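Cooking in Small Spaces
Unit 5: The table stove and the things we put around it

Please read these notes before the Wednesday session. Bring them with you, as we will write on them.

In the first units we worked in the big kitchen at Porkside, where every thing has its own place. From this unit we cook in an ordinary room, on an ordinary table. Many of you live like this, in one room with a desk and a bed, and the portable gas stove is your whole kitchen. So the question of today is a simple one: how do we prepare the table before we light the flame?

First, the stove. It must stand flat, with all its feet on the table top. A stone or tile surface is easier to wipe than a cloth, and please, never a cloth under the stove. Turn the knob toward you, so that your arm does not pass over the burner. Read the warning label on your own model, also when you have used it for years. Chairs go back before we begin - an office chair rolls easily, and a person who sits should not be able to roll into the table.
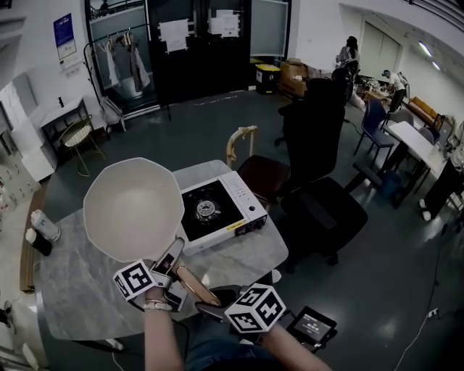

Second, the bowl. A large serving bowl is wider than most people remember, and it needs a free place on the table before you lift it. Look for the place first, then take the bowl. Do not put it down on the grate, even for a moment and even when the burner is off. A wide rim is comfortable for carrying, but it also hides what is under it, so move slowly when you pass over the stove.

Third, the small things. Bottles should stand upright and away from the burner. Those which we do not need for the recipe leave the table completely. Cables also: a cable which hangs down from the edge can be caught by a foot, and then everything connected to it comes along. Clothes that hang in the same room will take the smell of oil, so open the window early.

Practice for this week

Work in groups of 2. One person prepares the table, the other one only watches and writes. After 5 minutes change the roles. Compare your notes with the Barroso reading, page 38, and mark where you do not agree.

Next unit: washing up without a sink.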